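Unit 6: Receiving, Storing and Rotating Stock in a Small Food Business

Course handout for students in the Certificate in Food Service Operations
Instructor of record: Cathal Hegarty

6.1 Purpose of the unit

Unit 5 dealt with purchasing. The present unit follows goods from the delivery door to the point of use. Students are expected to have read the chapter on supplier agreements before attending, as the terms used there (order guide, par level, substitution clause) are not defined again.

By the end of the unit students should be able to check a delivery against its paperwork, assign each item to a suitable storage area, set up a rotation system that other staff can follow, and complete a stock count sheet. The last of these is assessed. The other three are covered in the written paper.

6.2 The delivery

A delivery is a transfer of responsibility. Until the invoice is signed, the goods belong to the supplier, and any fault in them is the supplier's to correct. Once it is signed, many suppliers will treat the goods as accepted. The person who signs should therefore be someone who has been trained to check, and who has been given enough time to do it.

Deliveries should be scheduled for a quiet part of the day. In the Radura case, which is used throughout this unit, the kitchen accepted produce at noon for several years. Boxes were stacked beside the dish area during lunch service and checked in the middle of the afternoon, if they were checked at all. When the manager moved the delivery to 7:30 in the morning, the number of credit requests went up sharply in the first month. The produce had not become worse. Staff were now finding faults that had previously gone into the walk-in unseen.

The order of checking is as follows:

Frozen goods first, then chilled goods, then dry goods.
Compare the purchase order with the invoice before opening any case.
Weigh items sold by weight.
Open at least one case of each produce item and look at the bottom layer.
Record temperatures on the receiving log, next to the item.
Note every shortage or refusal on the invoice itself, and have the driver initial it.

Students often ask whether the purchase order is needed when an invoice is present. The invoice shows what the supplier intends to charge for. The purchase order shows what was requested and at what price. A case of tomatoes that was never ordered will look perfectly correct on an invoice.

6.3 Assigning storage

Storage areas are divided into dry, refrigerated, frozen, and chemical. The chemical area must be separate from all food areas, with its own door or cabinet. Keeping cleaning products on the lowest shelf of the dry store is not acceptable, whatever the size of the premises.

For refrigerated storage, the usual upper limit for foods that need temperature control is 40 degrees Fahrenheit in the teaching kitchen. Local rules may set a slightly different figure, and students on placement should follow the rule that applies at the placement site. The thermometer should hang in the warmest part of the unit, normally near the door. A reading taken at the back, close to the fan, tells the manager very little.

Within the refrigerator, ready-to-eat food is stored at the top. Whole cuts of beef and pork go below it, ground meat below those, and poultry on the bottom shelf. The arrangement follows the cooking temperature each food requires, with the highest at the bottom, so that any drip falls onto food that will be cooked at least as thoroughly.

Dry storage calls for less explanation and receives less care. Shelving should stand clear of the floor and away from the wall so that the area can be swept and inspected. Opened bags of flour, sugar, rice and similar goods are moved to lidded containers, and the label is moved with them. A container marked only "flour" cannot be rotated.

6.4 Rotation

The principle of first in, first out (FIFO) is familiar to most students before they begin the course. Its practice is less familiar. New stock is placed behind old stock, and the old stock is brought forward to meet it. This requires that the shelf be partly cleared before the delivery is put away. Where the shelf is deep and the staff member is in a hurry, new cases are placed in front, and the rotation has been reversed without anyone having decided to reverse it.

Where products carry a use-by date, the date takes priority over the order of arrival. A supplier may deliver a shorter-dated case on a later day. This variation is known as first expired, first out (FEFO). The two systems can be used side by side, provided that staff know which shelves follow which.
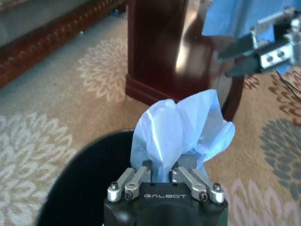
What should be done when a case arrives with no date on it at all?

The receiving date is written on the case with a marker before it leaves the delivery area, and the case is then rotated by that date. If the product is one that would normally be dated by the supplier, the omission is also reported, and the case is held apart until the supplier has confirmed the date.

The marking of cases should be uniform. Month and day are sufficient for most goods. The mark is placed on the side that will face outward on the shelf, in figures large enough to be read from a standing position. Colored day labels may be used as an addition to the written date but should not replace it, as the meaning of the colors is quickly lost when new staff arrive.

6.5 Par levels and the storeroom

A par level is the quantity of an item that should be on hand once a delivery has been put away. It is set from normal use between deliveries plus a margin for safety. Consider an item used at a rate of 15 pounds a day, delivered every third day. Normal use between deliveries is 45 pounds. If the manager wishes to carry one further day's supply as a margin, the par level becomes 60 pounds.

Par levels should be reviewed when the menu changes, when the delivery schedule changes, and at the start of each season. At Clallard, the second of our cases, par levels had been set for a summer terrace trade and were left in place through the winter. The dry store coped with the excess. The dairy shelf did not, and the kitchen discarded cream every week until the order guide was rewritten in May.

Overstocking has costs beyond spoilage. Money is tied up, shelves become difficult to rotate, and staff tend to portion more generously when supplies look plentiful. Understocking leads to emergency purchases at retail prices, and to menu items being withdrawn during service. Students should be prepared to discuss both in the written paper.

6.6 The stock count

The count is carried out at the same time in each period, with no deliveries being received and no transfers being made. Two people are preferred. One reads the shelf and calls out the item and quantity; the other writes. The sheet should be printed in shelf order. Alphabetical sheets oblige the writer to turn pages constantly, and items are missed.

Partly used cases are recorded as decimals to the nearest quarter. Opened bottles are treated in the same way. Items found in the wrong place are counted where they are found, noted in the margin, and moved only after the count is complete.

The value of the count depends on consistent units. If olive oil is bought by the case and counted by the bottle, the sheet must show how many bottles make up a case. The Antoniuk worksheet, distributed in the second session, includes a column for this conversion. Students who have mislaid the worksheet may collect another from the department office.

6.7 Assignment

Each student will complete one full count of the teaching kitchen's dry store, using the printed sheet, working in pairs. Pairs exchange roles halfway through. The completed sheet is to be submitted with a short written comment, of no more than one page, identifying any items that were incorrectly rotated, unlabeled, or above par.

The sheet and comment together carry 16 marks. They are due at the Wednesday session. Work submitted in pencil will be returned unmarked.

6.8 Questions for preparation

Why are frozen goods checked before dry goods?
Under what conditions would FEFO be preferred to FIFO in a dry store?
Read the Kinametti case in the course pack. Which of the storage faults described could have been prevented at the receiving stage?
A kitchen moves from three deliveries a week to two. What information is needed before its par levels can be changed?

Related handouts

Unit 4: Reading a Supplier Price List
Unit 5: Purchasing and Supplier Agreements
Unit 7: Issuing Stock to the Kitchen
Unit 8: Calculating Food Cost
Receiving Log (blank form)
Notes on Written Comments and Presentation of Work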